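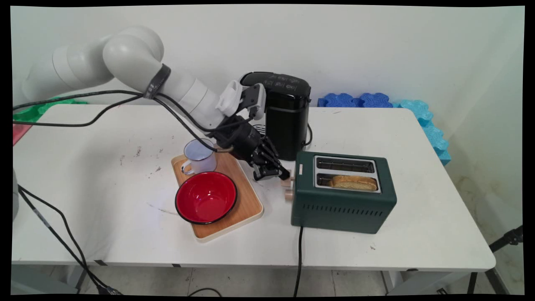
## 3. Conservación y segundo uso del pan en los hogares

### 3.1. Muestra y procedimiento

La encuesta se realizó en dos municipios, Irkent y Wasitz, y obtuvo 939 cuestionarios válidos. Respondió en cada hogar la persona que hacía la compra con mayor frecuencia. Se descartaron los cuestionarios sin datos sobre el tipo de pan adquirido y los de hogares que habían pasado fuera de casa más de tres días de la semana de referencia, que se fijó en febrero para evitar los periodos de vacaciones.

El cuestionario preguntaba por la compra, el lugar de conservación, el momento en que el pan dejaba de consumirse fresco y el destino de lo que quedaba. A los hogares que aceptaron participar en la segunda fase se les entregó una báscula de cocina y una hoja de registro. Se les pidió que pesaran el pan desechado antes de tirarlo, sin incluir las migas ni el pan servido en la mesa y mordido, que se anotaba aparte.

Se distinguieron cuatro clases de producto: barra de corteza fina, hogaza, pan de molde cortado y panecillos. La hogaza de centeno, habitual en Wasitz y casi ausente en Irkent, se agrupó con las demás hogazas. Esta decisión afecta a la comparación entre municipios y se discute en el apartado 5.

### 3.2. Lugar de conservación

La bolsa de papel de la panadería es el envase más frecuente para la barra durante el primer día. A partir del segundo, una parte de los hogares pasa el pan a una bolsa de plástico o de tela, y otra lo deja donde estaba. La panera es más común en las viviendas con personas mayores de 65 años, que también declaran compras más espaciadas y piezas de mayor tamaño.

La congelación se asocia al pan de molde y a la hogaza cortada. Los hogares que congelan lo hacen casi siempre el mismo día de la compra y sacan las rebanadas según las necesitan. El frigorífico se usa poco para la barra, y quienes lo usan señalan que el pan se endurece antes. La observación concuerda con lo conocido sobre la retrogradación del almidón, más rápida a temperaturas de refrigeración que a temperatura ambiente.

### 3.3. El tostado como segundo uso

El tostado es el segundo uso más citado en ambos municipios, por delante del pan rallado, las sopas y los postres. En la encuesta se consideró tostado cualquier calentamiento en seco de pan ya cortado, en sartén, horno, plancha o tostadora. Los hogares que disponen de tostadora mencionan sobre todo la de ranuras, del tipo de la figura 1, que admite rebanadas de grosor limitado. Varias respuestas abiertas se refieren a esta limitación: la hogaza cortada a mano no entra, o entra y se atasca, y acaba en la sartén.

La forma del pan condiciona, por tanto, su aprovechamiento. El pan de molde se tuesta también cuando está tierno, por preferencia, de modo que su paso por la tostadora no puede contarse siempre como recuperación. En la barra ocurre lo contrario. Se tuesta cuando ha perdido la textura del primer día, abierta a lo largo, y el horno o la plancha sustituyen a menudo al aparato de ranuras.

**Figura 1.** Tostadora de dos ranuras, con una rebanada tostada en la ranura delantera.

### 3.4. Pan desechado

Los registros de peso muestran una distribución muy asimétrica. Muchos hogares no anotaron ningún desecho en toda la semana, y unos pocos concentraron una parte considerable del total. En estos últimos predominan las compras diarias de barra por costumbre, sin relación con lo que quedaba del día anterior. Las cantidades inferiores a 20 gramos se registraron como nulas, puesto que las básculas no ofrecían una lectura estable por debajo de ese valor.

El destino declarado y el registrado no coinciden siempre. Algunos hogares que afirmaban dar el pan duro a los animales anotaron después desechos en la basura general. La diferencia es mayor en Irkent, donde hay menos viviendas con corral o huerto. No se pudo comprobar si procede de un cambio ocasional durante la semana o de una respuesta inicial poco precisa.

Los resultados se expresan en gramos por cada 100 gramos de pan comprado. Esta unidad permite comparar hogares de distinto tamaño, aunque penaliza a los que compran poco: media barra olvidada pesa más en el cociente de una persona sola que en el de una familia de cinco.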